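Drawing for the Pleasure of It
Notes for Week 5: Looking at Shapes, and What to Do About Hands
Tutor: Irina Stoica
Caledbridge evening classes, Penrose Room

Hello again, everybody, and thank you for battling in through the roadworks last week. I promised I would write up what we talked about, partly for those of you who were away and partly for those who were too busy drawing to take any notes (quite right too!). Read them with a cup of tea and a pencil nearby, and do stop and scribble in the margins whenever you feel like it.

Why we keep coming back to shapes

When we sit down to draw a chair, most of us draw what we know about chairs. We know it has four legs of the same length, so four legs of the same length go down on the paper, and then we wonder why the poor thing looks as though it has been dropped from a height. Your eyes were telling you that the back legs looked shorter, but your head got in first. Nearly everything in this course is a way of slowing your head down long enough for your eyes to have their say.

The trick I come back to most often is drawing the gaps. Look at the space between the chair legs as if it were a piece of paper you were going to cut out with scissors. You have no fixed ideas about what that space ought to look like, and so you tend to get it right. Rhun Morris did a lovely one of the coat stand last week, all gaps and hardly any coat stand, and I hope he will bring it along again so that those who missed it can have a look.

Measuring without fuss

Hold your pencil out at arm's length with your elbow straight, shut one eye, and line up the tip with the top of whatever you are looking at. Slide your thumb down to the bottom of it. That is your measure, and you can now turn the pencil sideways and see how many times it fits across. Keep your elbow straight each time, or the measure changes and you will be cross with me. I find I only need two or three of these in a drawing, usually the overall height against the overall width and then something in the middle to check on.

Please don't measure everything. A drawing that has been measured all over can end up rather stiff, like a person who has been told to stand naturally for a photograph. Put down your big distances, trust yourself for the rest, and check again when something starts to nag at you.

Light and dark

Squint! I know I say it every week. When you squint, the fiddly bits melt away and you are left with a few large patches of light and dark, and those patches are what hold a drawing together from across the room. Try to find the darkest one first and put it in boldly. Then find the lightest, and leave it alone. Everything else sits somewhere in between, and three or four greys will take you a very long way.

Soft pencils are kinder for this than hard ones. A 4B or a 6B is plenty, and if you enjoy getting mucky, a stick of charcoal is better still. Keep a spare sheet under your drawing hand to save it from smudging.

Hands, at last

Several of you asked about hands, with varying amounts of dread in your voices. I was frightened of them for years, and hid them in pockets and behind teapots. What helped me was starting with the palm as one plain block, a bit like a thick slice of bread, and leaving the fingers until that block was sitting happily on the page.

When you do come to the fingers, think of them as a group before you think of them one at a time. Draw a single curve through the tips and another through the knuckles, very lightly, and hang the fingers between the two. The thumb goes its own way, from lower down and off to the side, so give it a direction of its own.

Be brave about odd viewpoints. From underneath, the palm turns into a broad dark mass, the fingers hang down from it in a row, and the tips reach to different levels. It feels wrong while you are drawing it and then you sit back and there is a hand. Curved edges that overlap will do more for you here than any amount of shading, so look for where one form passes in front of another and make that line a little firmer. 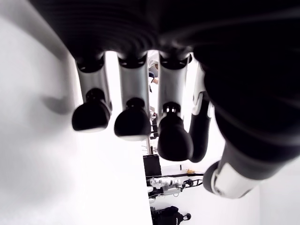 For next time

Fill one page with hands, your own or anybody else's who will sit still. Allow 20 minutes, give the first 5 to looking and very light lines, and please don't rub anything out. Bring the page with you even if you think it is dreadful, along with a soft pencil and one small object from your kitchen.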